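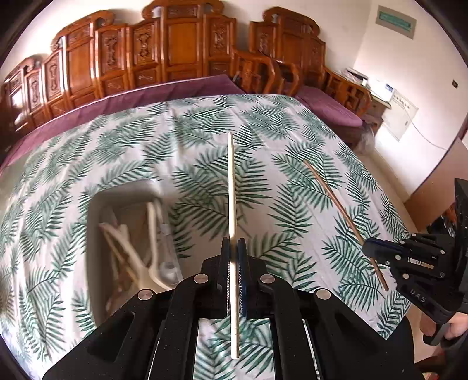
Two hand-held grippers, each closed on a thin stick.

Bresero adds fanless model to its desktop mini-PC line

Bresero has added a fanless mini-PC to its Plundix range, aimed at small offices and people who want a quiet computer behind a monitor or under a TV. The new model, the Plundix 28, goes on sale in November.

The case is 47 millimeters tall and works as the heat sink, with fins running along both long sides. Bresero says the machine can be left on around the clock, either flat on a desk or fixed to the back of a display with the bracket in the box.

Buyers can choose between two processors. Both versions take up to 32 GB of memory in two slots and have room for one full-length solid-state drive. A second, shorter slot is already filled by the wireless card. The memory and the drive can be reached by taking out four screws in the base, and opening the case does not affect the warranty.

The front has two USB ports, a headphone jack and the power button. On the back are two HDMI outputs, a wired network port and four more USB ports. The earlier Plundix had only one video output, and that was the most common complaint from office customers, according to the company. 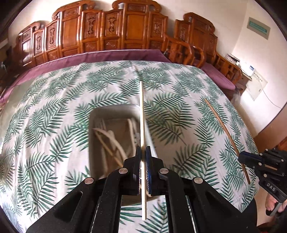
The machine is sold with or without an operating system. The bare version comes with no memory or drive, and the company has put a list of tested parts on its support page. Power comes from an external adapter, the same one used by the older models, so offices that already own a few can keep their spares.

Simanjuntak, which handles distribution for Bresero, will take the first shipment of 2,712 units. Most of those are the version with the faster processor. Stores that carried the last Plundix will get stock first – other sellers can place orders once the opening shipment has gone out.

The warranty is 3 years on both versions. Repairs will be done by Pundar, the service firm that already looks after Bresero's larger desktops.

Bresero has not given a price for the bare version. The older Plundix with a fan stays in the catalog for now, and its firmware updates will continue on the present schedule.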